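We use cookies to remember your preferences and to count visits. Accept all / Manage settings

Review: the Oltico "Marnora" six-drawer dresser, flat-packed, after a winter of use

Last updated in April

I should start by saying that I'm not a furniture person. My grandmother was (she could tell you what a chair was made of by knocking on it), but I grew up to be somebody who keeps sweaters in a suitcase, and I'd have gone on like that for years if my sister-in-law Emese hadn't come to stay and asked me, very politely, where she might put her things. So I went looking for a dresser, and after far too many evenings at the kitchen table with the laptop I ended up with the Marnora from Oltico, in the birch finish, six drawers, two small ones on top and four wide ones below.

It cost me $432 with delivery. The walnut-colored one was $472 and I did think hard about it, but our bedroom faces north and gets gloomy by three in the afternoon, and I'm very glad I went with the lighter one.

It came in two boxes, both heavy, and I'd plan on having a second person at the door. The driver was a sweetheart and brought them as far as the hall. Everything was wrapped well, with corner blocks, and the only damage was a little dent on the back edge of one side panel, where it faces the wall and I'll never see it again until we move.

Now, what you're getting. The drawer fronts and the top are solid birch. The sides are birch veneer over something else, and the drawer bottoms are thin board, a bit thinner than I'd like. Oltico does say so on the product page if you scroll down far enough, but I missed it the first time and I suspect other people will too. If solid wood all the way through matters to you, this isn't your dresser, and you should be looking at somebody like the small shop my friend Margit Fülöp bought from, where she waited the better part of a year and paid a good deal more. Hers is gorgeous! I visit it.

Putting it together took me one long afternoon and a bit of the evening, with a break for soup. The instructions are drawings only, and most of them are clear, but step 17 shows the drawer runners facing the wrong way (or at least it shows them in a way that I read wrong, twice) and I had to take two of them off again. Look for the little stamped arrow on the metal and point it toward the front of the dresser, whatever you think the drawing is telling you. I wrote to Oltico about it and got a very kind reply from a Zoltán Pálfi, who sent me a corrected page the same evening. He also mailed me a spare bag of cam locks I hadn't even asked for, so full marks for that.

They do put a hex key and a little flat wrench in the box. The hex key is fine. The wrench is the sort of thing that hurts your fingers, and you will want a proper Phillips screwdriver, a tape measure and a rubber mallet of your own, or a soft shoe if you don't have a mallet. I used a clog.

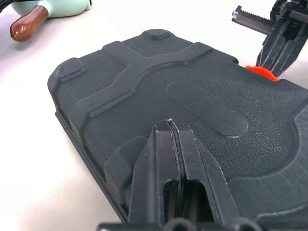
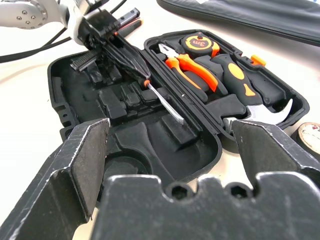 As for living with it, I've been really pleased. The drawers run smoothly on their metal slides and close softly on their own, even the bottom one, where I keep all the jeans and two blankets. The wide drawers are deep enough to stand folded sweaters on edge so you can see every one of them, and I can't tell you how happy that makes me in the mornings. The small top drawers are shallower than they look from the front, fine for socks and belts, hopeless for anything bulky. The top is 58 inches across, so there's plenty of room for a lamp and a mirror and the pile of books I'm not reading.

There was a smell from the finish for the first couple of weeks. It wasn't terrible, a bit like a new paintbrush, and it faded once I left the drawers open in the daytime. I'd still air it out before putting in anything made of wool.

The knobs I changed. The ones it comes with are perfectly nice, round and plain, but they loosened on me every few weeks and I got tired of tightening them. I bought a set of brass cup pulls from Sirodham instead, and had to drill new holes for them, and my hand was shaking the whole time, but they look lovely against the birch.

Please do use the wall strap. It's in the small bag with the felt pads, easy to overlook, and with the top drawers open and full the whole thing does want to lean forward. Ours took two screws into a stud and ten minutes.

Would I buy it again? Yes, I would, in the same color and from the same people, and I'd ask for the corrected page before I opened the boxes. Emese has the two bottom drawers whenever she comes now, and I've put the suitcase in the attic.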